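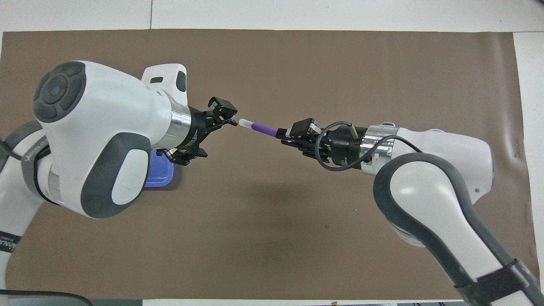 Why do people keep writing shopping lists by hand when a phone is always within reach?

Mostly for the writing itself, and only a little for the list. In our interviews the paper was often left at home on the kitchen side, and the shopper came back with nearly everything on it all the same.

4.2 What the lists were for

We had gone into the household visits expecting to talk about memory, and we did talk about it, at great length and over a good deal of tea, but the 26 households in Brzozowska kept leading us gently back to other matters. A list, for many of them, was the place where the week got settled. Somebody would write "fish" and somebody else would cross it out, and by Tuesday evening the family had more or less agreed on what it would be eating (this happened even in homes where one person did all of the shopping and would have told you, quite firmly, that the list was theirs alone).

The 116 lists we were given varied more than we had hoped for when we drew up the coding sheet. Some ran in the order of the shop's aisles, a habit already described by Baran in his earlier work on market towns, and others in the order in which things had run out. A fair number carried notes that had nothing to do with food: a dentist's number, a sum, the name of a song. We first coded these as noise. Miłosz Laskowska argued for keeping them, and after a second reading of the whole set we came round to his view, so they appear in Figure 2 as a category of their own, "household notes".

Figure 2. Written lists by main ordering: by aisle, by meal, by what had run out, and household notes.

The households in Dodell were a little different. There the list was often begun on the back of an envelope and then copied out afresh before the trip, and several people told us they enjoyed the copying — one called it her quiet ten minutes. Copied lists were shorter, and they were tidier too, with the treats usually moved to the bottom. We would not want to make too much of this, as the Dodell visits all took place in April, close to a holiday, when cupboards were being cleared.

Two households used both paper and a phone. In each of them the phone held the things bought every week and the paper held everything else, a split that neither had planned and that both found slightly funny when we asked about it. We return to these mixed lists in Section 5.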